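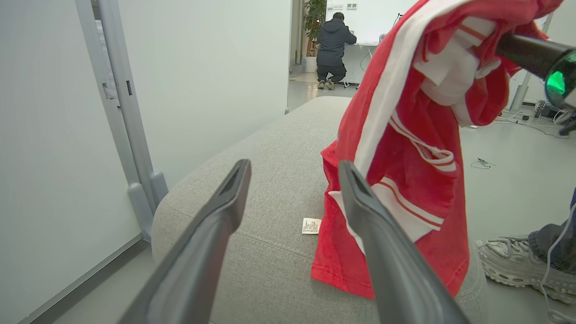
spatwary70
When does the transfer window close for Conance players?

ada_santoro
Tuesday at noon. After this, Vustavell can sign only free agents.

spatwary70
Thank you. Then I think Samarakoon stays. A loan for 2 seasons is too long for a player of 30.

pindero_end
I don't agree. He is still our best left back, and Vustavell needs one.

ada_santoro
The loan is for one season, please read the club statement again.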